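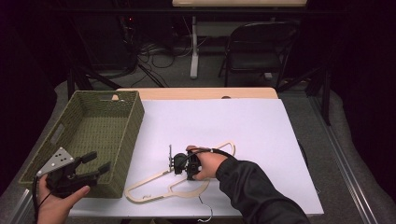
Attachment 1: wooden hanger on the white sheet, Flastville bench

Ticket: Label printer at Flastville drops every job after a batch of 40
Status: Resolved, monitoring
Opened: 2023-11-06
Reporter: Anneliese Kuhlmann (Flastville stockroom)
Assigned: Kidus Tilahun (Sikeck support)
Component: Lemma print queue, Sasta stock database

Reported problem

Item labels for the hanger and small goods range print normally until the batch reaches 40. After that the queue shows "sent" for each remaining job but no labels come out. The printer light stays green. Turning the printer off and on brings it back for one more batch, then it stops at the same point. Reprinting a single label works at any time. Started after the Lemma update. No hardware was moved.

Kidus Tilahun
Please confirm the following before I look at the server:
Lemma version on the stockroom PC (Help, About).
Whether the printer is on USB or network.
Whether the same batch prints from the front desk PC.
The batch file that failed, exported as plain text.

Anneliese Kuhlmann
Version is 2.80. Network. The front desk PC stops at 40 as well, with the same "sent" status. Batch file attached, it has 222 lines. I also changed the label roll and cleaned the head, no difference. The last good label is the same one each time if I start from the top of the file. If I delete the first ten lines, it still stops after 40, so I don't think it is one bad item.

Kidus Tilahun
Agreed, that rules out a bad record. It also rules out the stockroom PC. Looking at the queue log on the server now.

Log extract:
job 39 accepted, job 39 released
job 40 accepted, job 40 released
job 41 accepted, no release
job 42 accepted, no release

Lemma is accepting the jobs and marking them as sent before the printer has taken them. The status shown on your screen is wrong from job 41 onward. I will raise that separately, as it hides the real fault.

Tried so far:
Restarted the queue service. Prints 40, stops.
Cleared the spool folder, then restarted. Prints 40, stops.
Replaced the printer driver with the previous one. Prints 40, stops.
Sent a raw text file of 80 short labels directly to the printer, bypassing Lemma. All 80 printed.

The printer and the network path are fine. The fault is between the Lemma queue and its connection to the printer.

Anneliese Kuhlmann
Is it safe to keep printing in small batches in the meantime? We have a delivery to label before the end of November.

Kidus Tilahun
Yes. Keep batches under 40 and restart the queue between them. You don't need to power off the printer, the queue restart does the same thing. Do not resend a stuck batch — the held jobs are still on the server and will print twice when the queue is released.

Anneliese Kuhlmann
Too late for one of them. I have a duplicate set of the small goods labels. I'll destroy those here.

Kidus Tilahun
Cause found. The update added a setting called "connection limit per session" and set it to 40. Each label opens a new connection and the old one is not closed until the session ends. With the limit reached, further jobs wait forever and no error is raised.

Fix applied on the server:
Queue settings, Advanced, "reuse connection" changed from off to on.
Connection limit left at 40.
Queue service restarted.

Anneliese, please run the full file again from the stockroom PC and check the last label against the Sasta record.

Anneliese Kuhlmann
Full file printed, 222 labels, no stop. Last label matches Sasta. The price line prints slightly lower than before, still inside the border.

Kidus Tilahun
The price line is from the older driver, which is still installed. I will put the current one back after closing tonight. If the line is still low after that, open a new ticket under Templates.

Follow-up items:
Wrong "sent" status reported to Lemma developers — open.
Same setting to be checked at the other sites — open.
Driver restore at Flastville — scheduled.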